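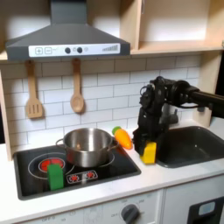
Pádraig Ó Flaithearta wants to know why the Mahawong tape has no hooks on side two, and whether we ran out of money or ideas.

Threads > Music > Hip hop > Mahawong tape

ok Pádraig. bit of both. thread, typing fast, got a train

side one was written first. verse hook verse hook, everything sixteen bars, very well behaved. took us most of January and you can hear it, every line's been ironed

side two was 4 nights at Tornthorpe with the heating off. no plan. I had one notebook and Tarcísio had a crate of his uncle's records and a drum machine with a dead snare pad

so the snare on side two is a rimshot pitched down. all of it. every track. people keep asking what kit that is. it's a rimshot

first night we got nothing. I did the same eight bars over and over, kept swallowing the end of the line. "borrowed coat / borrowed quote" - thought I was so clever. cut it

second night Tarcísio looped this organ bit, maybe a bar and a half, so it never sits where you think. I kept coming in wrong

then I quit trying to come in right. that's "Long Division". that's the take. the breath at the top is me about to say sorry can we go again

we did go again. a bunch. all worse

and there was no room for a hook on it! the loop kept sliding, so any hook I wrote landed somewhere different each time round. sounded like three songs arguing. so we left it as one verse, start to end

after that I didn't want hooks. whole side went that way. one long verse per track, get in, say it, get out

Dedholm hated this btw. well. hated is strong. they sent a very polite email with the word "radio" in it four times

their point was fair. you play a room, the hook is what gives people something to hold. I've stood there doing a no-hook track to folks waiting to be told when to shout

we tried one hook to keep them happy. sung. by me. we will not be discussing the sung hook

ok the money part. there was 640 in the pot when we started, all from the Nikari shows. mastering ate most of it

pressing was never going to happen, vinyl quote was a joke. tapes we could do. 500 was the minimum at the first place, so we went elsewhere and did a smaller run, and I folded the inserts myself on my sister's floor

yes some of them are folded inside out. no you can't swap it

somebody else asked about the lyrics for "Second Bus". never written down properly, I'll put what I've got

Second bus went by with the lights turned low
Driver had the face of a man I know
Same song leaking from the same cracked phone
Same four corners on the long way home

My mother kept records in a flour-sack pile
Played them on a Sunday, played them for a while
Needle like a dollar on a church-hall plate
Everybody dancing and the food came late

I learned to count bars from a ceiling fan
Learned to hold a crowd from a one-man band
Learned to shut up from a bass line, slow
Second bus went by and I let it go

there's more but the next bit is names of people who'd want a cut

"one-man band" was a guy who played outside the bank when I was a kid. cymbals on his knees. he'd stop dead in the middle of a tune, full stop, and wait until you looked up. stole that completely. the gap before the last line, that's him

the gap is a full 2 bars. Tarcísio wanted it shorter. he was wrong and he's said so, in writing, I have the text

what I'd do different: vocal's too dry on "Long Division". I was scared of reverb that winter, everybody was drowning in it. now it sounds like I'm rapping in a coat closet. which, ok, I was

also the bass. on good speakers it's fine. on a phone there is no bass, it's just a man talking over a rimshot. should of checked it on a phone. check it on a phone

what I'd keep: doing it at night. not redoing "Second Bus" when I found the wrong word in verse one. I say "lease" where I wrote "least" and it's a better line now

Tarcísio Vieira by the way did every loop by ear off the records, chopped them by hand, no time stretching. so when two things rub a little, that's why. he goes "leave it, it's walking". I've started saying that about everything. tracks. dinner

live version next. we've been trying side two with a real drummer and it's strange, he wants to fill the gaps. I keep making a face at him. he's getting there

the organ loop doesn't survive it tho. a drummer pulls it straight and the slide is gone, and then the verse is just a verse. so for "Long Division" he puts the sticks down and it's me and the machine, then he comes back in for "Second Bus" on the word "driver". first time we got it clean I yelled right into the mic

will there be hooks on the next one - some. I've got one I like. it's five words and none of them rhyme. Dedholm hasn't heard it yet, don't tell them

no tapes left from me. the shop at Tornthorpe had a few behind the counter last time I was in, ask nicely

train's here. Pádraig if side two still bugs you try it on headphones, walking, don't skip the first one. then come yell at me

also it's "Mahawong" with the stress on the middle. ma-HA-wong. been hearing it wrong from my own drumer for weeks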